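Odside Supporters' List - archive
Posted in March, 9.40 pm
By the list secretary

Subject: Re: Kit money, the spring raffle and where the welfare fund goes next

Evening all,

Replying to the message that came round last week, since several of you wrote to me off-list and I would sooner answer everyone together. The original is quoted here so that newer members can follow.

> Hello all,
>
> I have been on this list for a few years and don't post much. I gave to the
> autumn collection for forces families and I'm glad I did. But I have
> some questions before I give to the next one.
>
> First, how much was raised and how much has been handed over? I have
> seen two different totals. One was on the raffle poster in Martens
> and the other was in the newsletter.
>
> Second, why are we buying caps to sell? I have three already. Could we not just
> ask people for the money and skip the caps?
>
> Third, I heard that the Drolier weekend might be dropped. My brother-in-law
> went on it after he came out of the army and it did him more
> good than anything else he was offered. If it is being dropped I would like
> to know why.
>
> I'm not trying to cause trouble. I would just like to see it written down.
>
> Regards,
> A member, Lostudis end

Fair questions, and they ought to have been answered before now. I will take them in order.

The totals. The autumn collection brought in 1,424 pounds. That is everything: the buckets at the two home matches, the raffle, and the caps after we had paid the supplier. The poster in Martens said 800 because it was printed after the first match and never replaced. I asked for it to come down in January and then forgot to check. It is down now.

Of the 1,424, we have paid out 600 towards the Drolier weekend and 260 in small grants to families. That leaves 564 in the account. The newsletter gave the 564 as "the fund total", which was badly worded, and I wrote it, so that one is my fault. It should have said "the balance remaining". A corrected line will go in the next issue.

On the small grants, I won't say who had them or what for. People who apply are told it stays private and I intend to stick to that. I can say that they were all for ordinary things: travel to hospital appointments, a school trip, a washing machine repair. None was over a hundred pounds. Each one was agreed by three of us and the paperwork is kept in the clubhouse. Any paid-up member can ask to see the accounts with the names taken out. Drop me a line first so I can bring the folder.
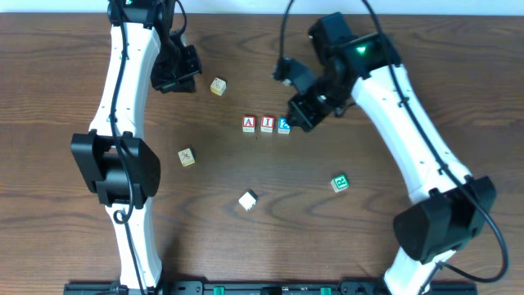
The caps. I have some sympathy here, as I also own three. The case for them is that people who would put a pound in a bucket will pay twelve for a cap, and they wear it, and somebody at work asks what the badge is. We picked up two of our regular givers that way. The case against is that we have to pay for the caps up front and we were left with a box of the large ones last year. Those are still in the kit cupboard if anyone has a large head.

What I would suggest is a smaller order this spring, taken against names, so that nothing is bought until it is paid for. You can also give without taking a cap. There has always been a way of doing that but it was at the bottom of the form in small type. I have moved it to the top.

A couple of people asked whether we could do mugs or scarves instead. Mugs break in the post and we have tried them. Scarves need a much bigger order to get a sensible price. If someone knows a supplier who will do a short run, send me the details and I will get a quote.

Drolier. It is not being dropped. What happened is that the centre changed hands over the winter and the new owners wanted to look again at the bookings they had taken on. For a few weeks we did not know whether our dates would stand, and I said so at the February meeting, and I think that is how the story started. They have now confirmed in writing that the booking stands at the old price for this year. Next year will cost more and they have not yet told us how much.

For those who don't know it, the weekend is two nights for men and women who have left the forces with an injury, and whoever they want to bring with them. There is walking for those who can and want to, an adapted minibus for those who can't, and fishing on the lake. The evenings are left alone apart from a meal. We found in the first year that we had planned far too much, and several people said the best part was the afternoon when it rained and everyone sat in the lounge and talked. So we have cut the timetable back each year and it is better for it.

The 600 we have paid covers the deposit and the minibus. The balance on the rooms is due in May. What is in the account will go most of the way, and the spring raffle needs to cover the rest and leave something for grants. We should not run the account down to nothing, because requests for help tend to arrive in the summer holidays when the children are at home.

Places. There are still some left. You do not have to be a member of this list or a supporter of the club, and you do not have to have been injured in any particular place or year. Training accidents count. So do things that don't show. If you know someone who might come, the best thing is to mention it to them yourself and give them my address. Please don't put their name forward without asking them. That happened last year with good intentions and it was awkward for everybody.

We need two more drivers for the Saturday - one for the morning pick-up from Lostudis station and one to bring people back down from the top car park after the walk. You need a clean licence and you will need to be over twenty-five for the insurance. Lunch is provided. We also need someone who can help with fishing tackle, as our usual man has moved away.

The spring raffle. Tickets are a pound each as before. Martens have given a hamper again and the butcher in Odside has promised a meat voucher. We could do with more prizes, but please, no more bath sets. We had nine at Christmas and five were won by the same family. Vouchers go down well. So does anything to do with the garden at this time of year. Prizes can be left behind the bar at the clubhouse with a note saying who they are from, so that we can thank you properly.

Buckets. We have permission to collect at the last two home matches. The club asks that we stay outside the turnstiles and that every bucket is sealed and numbered. Collectors should go in pairs. When you finish, bring the bucket back to the clubhouse and sign it in, and don't open it, even to change a note for somebody. The counting is done by two people afterwards and both sign the sheet.

There was also a question about whether we should join up with one of the large national charities and pass the money on to them. We talked about this when the fund began. The big organisations do work that we could not do, and if anyone would prefer to give to them I would encourage it. Ours is a small local fund and what it can do is move fast. The quickest grant we made last year was agreed in an evening. I would like to keep that. But it can go on the agenda for the annual meeting if people want to discuss it again, and I will put it down unless I hear otherwise.

From now on I will post the three figures - raised, paid out and remaining - to this list at the end of every month, with the same wording each time. If I miss one, remind me.

Thanks to the member who wrote. It did not come across as trouble.

List secretary
Odside Supporters' List

To leave the list, reply with the word "remove" in the subject line.

Comments (4)

Thank you, that answers all of it. Very pleased about Drolier. I'll take ten raffle tickets and no cap.

I can do the station run on the Saturday morning if it's not gone. Licence is clean. I've driven a minibus before but would want a go in that one first if it has a lift on the back.

Could the monthly figures go up on the clubhouse noticeboard as well? My dad doesn't do email and he's the one who gives the most out of our house.

What size is large? Asking about the caps.

We use cookies to keep the archive working and to remember your settings. By continuing to browse you agree to their use. Accept / Manage settings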